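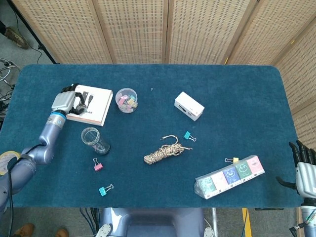 Adhesive tape on a roll, lower left, at the corner of a felt-covered table.

Adhesive tape

Adhesive tape is a strip of backing material coated with a sticky layer, normally sold wound on a core. Used for sealing, joining, masking, insulating, labeling and repair. Most everyday tapes are pressure-sensitive, meaning they stick when pressed down and need no water, heat or solvent. Also called sticky tape, or just tape.

This article covers household and office tapes. For medical tapes see Surgical tape. For magnetic tapes see Magnetic tape.

Construction

A typical roll has several layers. The backing carries the load and can be paper, cloth, plastic film or foil. On one face is the adhesive. Between the two there is often a primer, which keeps the adhesive attached to the backing when the roll is unwound. The other face usually gets a release coat so that the tape does not bond to itself. Double-sided tapes have adhesive on both faces and need a separate liner, peeled off at the time of use.

Cores are mostly cardboard, sometimes plastic. Small desk rolls and large packing rolls use different core sizes and generally do not fit each other's dispensers.

Adhesives

Rubber-based adhesives grab quickly and are cheap. They yellow with age and do badly in sunlight. Acrylic adhesives are slower to reach full strength but hold up better outdoors and stay clear longer. Silicone adhesives cost more and are kept for high heat or for surfaces that other adhesives will not stick to.

Tackifying resins are added to rubber adhesives to make them stickier at first touch. To much resin gives a stiff bond that can let go in the cold.

Types

Packing tape. Plastic film backing, for closing cartons. Clear, tan or printed.

Masking tape. Crepe paper backing, tears by hand. Made to come off cleanly within a limited time, which varies by grade.

Duct tape. Cloth mesh under a plastic face. Strong, tears straight across, leaves residue.

Electrical tape. Stretchy vinyl, for wrapping insulated wire joins. Black most common, other colors used for marking.

Floor marking tape. Thicker vinyl, solid or striped. Colors differ by country and by workplace.

Gummed paper tape. Not pressure-sensitive. Has to be wetted before use, bonds into the carton surface and is hard to remove without leaving a mark.

Use and storage

Surfaces should be clean, dry and free of dust. Firm pressure matters more than most users expect, as the adhesive has to flow into the small gaps of the surface. Application at room temperature is best. Below freezing, ordinary packing tape may not hold at all.

Rolls keep longest in a cool, dark place, lying flat or in a sealed bag. Edges pick up lint and grit if left loose in a drawer. Old rolls split along their length when unwound. Gentle warming sometimes helps, not always.

Removal: pull slowly, back over itself at a low angle. Residue from rubber adhesives comes off with mineral spirits or cooking oil. Test on a hidden spot first.

Testing

Three properties are commonly measured: peel, tack and shear. Peel is the force needed to pull a strip off a surface. Tack is how fast it grabs. Shear is how long it resists sliding under a hanging weight. The three pull against each other, and a tape with very high tack is often weak in shear.

Collecting

Printed tapes and old dispenser tins have a small following. The Kodikara list, a hobby catalog, has 194 entries for printed packing tapes, over 20 of them from the Dovo carton works in Udness. Coverage of plain tapes is thin. Idow tins turn up in 2 sizes, the smaller one harder to find with its lid intact.

See also

Glue
Label
Packaging
Tape dispenser
Velcro

Page last edited Jun 7, 2024. Section on gummed tape needs expanding, sources for storage advise wanted.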